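Drinking glasses keep leaving rings and getting stuck to a white table — what am I doing wrong?

Posted by Maysoun Mahasneh, 16 April 2019

Hi all, I bought a white table secondhand last August and I love it to bits, but I'm going a little crazy over the glasses. We have a tiny kitchen with no room for a proper drying rack, so after washing up I stand the glasses upside down on the table and leave them there until the next meal. Two problems. When I pick them up there's a foggy ring on the tabletop that I have to wipe off every single time, and the inside of the glass smells kind of stale, like a closet. The ring does come off with a damp cloth, but lately I think I can still see a faint one when the light comes in low. Is the finish going? And should I just give up and store them right side up? My mother says dust, my husband says who cares. Any ideas welcome, I really don't want to buy a cabinet!

Gebremedhin Negash

right side up. problem solved. dust takes ages to build up if you use them every day

Märta Engström

I had this exact thing, so let me save you some grief. The stale smell is almost certainly trapped moisture. You rinse the glass, flip it over on a flat surface, and the rim makes a pretty good seal with the table, so the last few drops have nowhere to go. They sit in there all afternoon and the air gets musty. The ring is the same water, plus whatever minerals are in it, drying out along the rim. If your water is hard (ours is awful) you'll get a chalky line, and if you leave it long enough it takes more than a damp cloth.

What I do now is dry them in two steps. First they go upside down on a folded dish towel, tilted a bit so one side of the rim is up on the fold and the air can get in. I leave them there while I put the rest of the dishes away and sweep the floor. Then I go around the inside with a dry cotton cloth — not the fluffy kind, it leaves lint — and only after that do they go on the table. Upside down is fine at that point!

For the faint ring you can still see, mix a little white vinegar into warm water, try it on a corner underneath first, then wipe the spot and rinse with plain water right after. Don't leave it sitting. I ruined a side table by going off to answer the phone, so please stay put while you do it. If the mark doesn't budge after 3 tries I'd stop and live with it. Don't go at it with a scouring pad, you'll end up with a dull patch that looks worse than the ring ever did.

I tried one of those spray things too, Flollidine, and it made the table shiny and a bit sticky, so I can't say I'd recommend it. My neighbor swears by it. Maybe I used too much.

Arvid Amundsen

Agree with Märta about the towel, although I skip the second step, I'm too lazy and mine come out okay if I leave them overnight. One thing to add: check whether your glasses are completely cool before you flip them. Mine used to fog up the inside when I took them straight from hot water.

As for upside down or right side up, a white table is pretty forgiving in my experience, and I'd keep turning them over if they stay out between meals. Crumbs and dog hair get into everything at our place, so I'm firmly on the upside-down side of this argument, and I like that you can tell at a glance which ones are clean and which ones somebody already drank from. I've got a setup I'm very happy with, just a pair of clear glasses standing bottoms up on the white tabletop, with the round purple ClayGO thing lying between them. Wipe the table before they go down as well as after, or you're only parking a clean rim on yesterday's lunch.

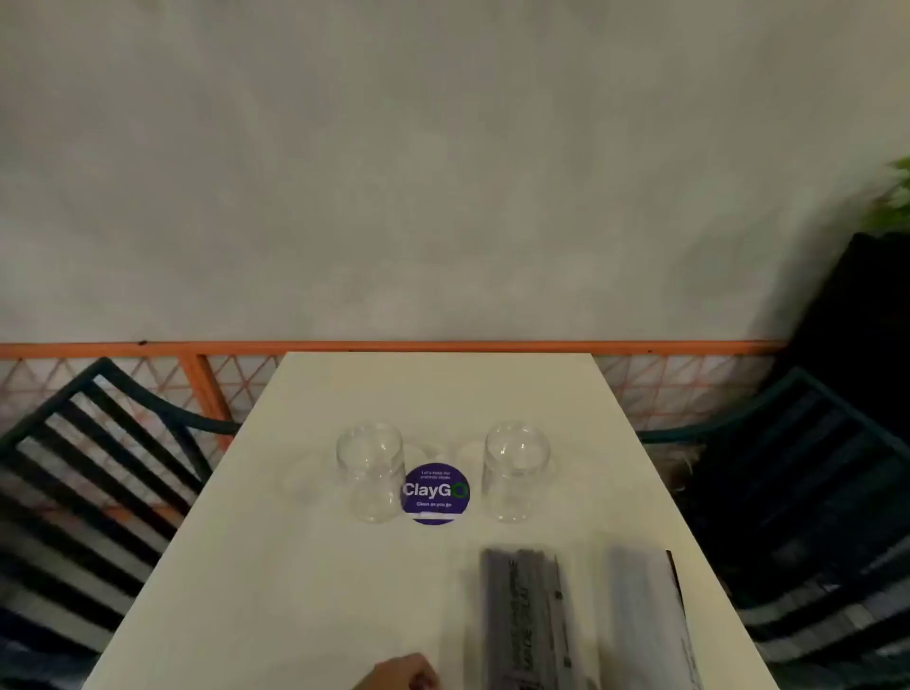
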